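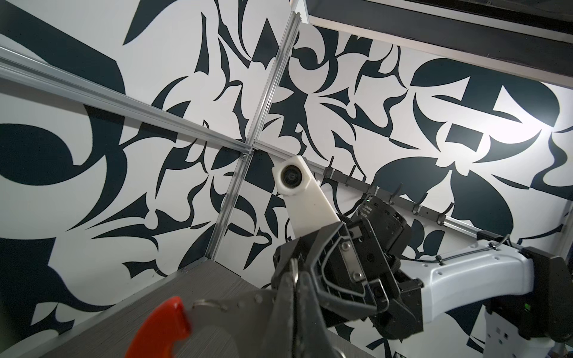
Put the camera on the wrist and leave it there, Naledi Mnguni told us back in August, when the arm was still in two boxes under the drill press. We didn't listen. We spent most of the fall hanging cameras off every part of the bench we could reach, and every single one ended up staring at the back of the arm just as the jaws closed on something. So, yes, Naledi, the camera is on the wrist now, and it's wonderful!

For anyone new to the Griltside newsletter, Platorell is the tool-fetching arm we've been building at the shared bench. The idea is simple to say and has eaten a lot of evenings: you're under a chair or halfway through a glue-up, you need a hand tool, and the arm picks it up and holds it out to you handle first. It's still early, but the gripper gets a solid hold on a metal tool body now and leaves the bright plastic handle sticking out free, and I can't tell you how good that feels after the months of pens and foam blocks.

The wrist mount is on its fifth print. Version one was too short and looked straight at the gripper plate. Version two was too long and found the hook rack. Three and four cracked along the layer lines at the screw holes, which was my fault for printing them standing up (Naledi had mentioned that as well). The current one is white, printed lying on its side, with the lens set into the top end of the block. It has enough stiffness that the picture no longer shivers each time the arm stops. If you want to print one for your own arm, the file is in the Platorell folder on the shop computer. Take the one marked 5 and please delete your copies of the others.

The bench enclosure is aluminum extrusion, and I've become a bit of a bore on the subject. You slide a nut in the groove, you put in a screw, you have a place to mount something. You change your mind, you loosen it and slide it along. We did find that a corner bracket that feels tight on day one will not be tight by the end of the week with an arm swinging nearby, so there's now a hex key tied to the bench leg and a note asking whoever starts the arm to go over the bracket screws first. It takes a minute. Please don't borrow the hex key.

Now to the jaws. Foam is easy, it squashes and forgives you. A hand tool with a flat metal body and rivets has maybe two good places to hold it, and everywhere else it pivots. If there's a split ring on it, that's one more thing that can get between the fingers! Our first scripts closed on the middle of whatever the camera found, and tools drooped and swung and a couple went on the floor. We've changed it so the arm works out which end is handle, moves well back from that, and closes slowly. The camera then takes another look before the arm lifts. An orange or red handle helps enormously with that first step, which has led to some lively talk at the bench over whether we should paint the shop's black-handled pliers. (I'm for it. I am losing.)

Speed is set low and it's going to stay low. The controller accepts a number up to 3,000 and we run it at 200, and at that setting you can stand beside it with your coffee and watch each joint make up its mind. Anyone who wants to try a faster setting needs to talk to me or Naledi first, keep the table clear, and have a hand on the stop button the whole time.

A few bits of housekeeping on cables, then. The thin black one along the arm is clipped at intervals, with a loop of slack near the wrist. Leave the loop alone! It looks untidy and people keep wanting to pull it snug, and then the wrist turns and the plug comes halfway out, and we spend half an evening convinced the gripper motor has died. The lights to look for are green. If you've switched on and you don't see green, check the plug at the wrist before you do anything with the software.

We keep a log of every pick, good or bad, in the spreadsheet. It stood at 1,477 rows when I closed it last night. A lot of those are failures from the winter and I'd like to keep them in, with the notes, even the rude ones. They're how we spotted that nearly all the drops happened with long tools held too close to the tip, which led to the change in where the jaws close.

Next open bench is Sat 10 April, in the back room at Skamow. Bring a hand tool if you have one with an odd shape, a ring on it, a bent handle, anything that's awkward to hold. Du Plessis has set aside a box of short extrusion offcuts for us, and if there's time I'd like to try a small shelf at table height, so the arm has somewhere to set a tool down when there's no hand waiting for it. Naledi is bringing softer finger pads to test on the gripper. I've already been told which way up to print the backing plates.

Recent items
Sorting the screw drawers, part two
Print lying down or standing up? Our bracket tests
New hours for the back room
Tool library: what's out and what's overdue

This site uses cookies to remember your newsletter settings. Accept | Manage choices

Contact the Griltside newsletter | © Griltside | Back to top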